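Moving-average rules on a single currency pair: does a wider band reduce false signals?

Student project report
Syafiqah Yusof and Hafiz Menon
Supervisor: Fatima Pretorius
Submitted 2020-12-25

1. Purpose

The project tests a plain trading rule on hourly prices for the euro against the Swiss franc. The rule compares a short moving average with a long one and takes a position when the two cross. It is known to give many false signals when the price moves sideways. We added a band on either side of the long average and asked whether a wider band cuts the number of losing trades by enough to make up for later entries.

The report does not claim that the rule can be traded for profit. Spread was modelled as a fixed charge and slippage was left out, so the results compare one setting with another and should not be read as returns.

2. Data

Prices were taken from the teaching archive kept by the department and cover a run of hourly closing quotes, bid side only. Hours with no quote were filled with the last known close. Where more than two such hours came together outside a weekend, the gap was marked and no trade was allowed to open inside it. Weekends were removed and the series was joined across them, which means that a Sunday evening jump is treated as one ordinary hourly move. This is a weakness, and we return to it in section 5.

The series was split into a fitting part and a test part. All settings were chosen on the fitting part. The test part was opened once, in October, after the code had been frozen. Hafiz Chong held the test file until then and checked that the version we ran on it was the one we had handed in.

3. Method

3.1 The rule

The short average uses 6 hourly closes and the long average uses 60. A long position is opened when the short average rises above the long average plus the band. A short position is opened when it falls below the long average less the band. A position is closed when the short average returns to the long average. There is no stop order and no target.

The band was measured in multiples of the average hourly range. Settings from zero to 2 were tried in even steps. A band of zero is the plain rule and serves as the base case.

3.2 Running the tests

Each setting was run with 1000 resampled versions of the fitting series. Resampling was done in blocks so that short runs of rising or falling prices stayed together. The spread charge was taken at opening and not at closing.

The runs were written in a small test program that we called Flastisine. It reads the price file, applies the rule hour by hour and writes one line per trade. Averages are worked out from closed hours only, and a signal seen at one close is filled at the next opening price. An early version filled at the same close, which gave results that were far too good. All figures from that version were thrown away.

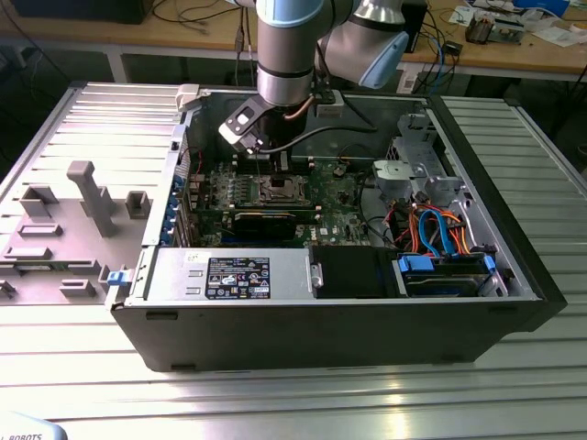 Run time was a limit on the design. The long average was first recalculated from scratch at every step, and a full set of runs did not finish overnight. It was replaced by a running sum, with the sum rebuilt at fixed points to stop rounding errors from building up. Output from the two methods was compared on one unsampled series and the trade lists were the same.

3.3 Measures

Three measures were recorded for each run: the share of trades closed at a loss, the average result per trade after spread, and the largest fall from a previous high in the running total. A trade was called a false signal if it closed at a loss and never showed a gain larger than the spread at any hourly close while it was open.

4. Results

In the fitting part, false signals fell steadily as the band widened. The drop was steepest at the narrow settings and then levelled off. The total number of trades fell as well, so the share of losing trades improved by less than the raw count suggests.

The average result per trade was best in the middle of the tested range. At the widest setting it was worse than the base case. Looking through the trade lists, the reason is clear enough: with a wide band the position opens late in a move, and the exit at the long average gives back most of what is left.

The largest fall did not follow the band in any regular way. It was decided in most runs by a small number of sharp moves against an open position, and the band has no effect once a position is open.

In the test part the order of the settings was broadly kept, but the gap between the best setting and the base case was smaller. Nearly all of the difference came from one long sideways period. With that period left out, we could not separate the two.

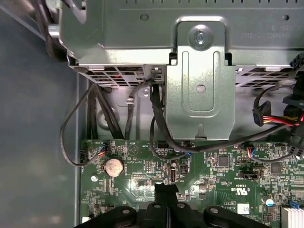 Figure 2. Open desktop case, with the drive cage over the motherboard.

5. Limits

Joining prices across weekends probably overstates the number of crossings early in the week. A better approach would be to close all positions before the break and restart the short average after it. Quentin Barbier raised this when he read the draft, and there was not enough time to repeat the full set of runs.

Only one pair was used. The franc series may not be a fair sample, and a pair with longer trends could favour a different band.

The spread charge was the same at all hours. In practice it widens late in the evening, when several of our trades were opened.

6. Further work

The exit should be tested separately from the entry. A band on the exit side, narrower than the one used for entry, is the first change we would try. The trade lists and the source for Flastisine have been left in the project folder with a note on how to rerun the fitting part.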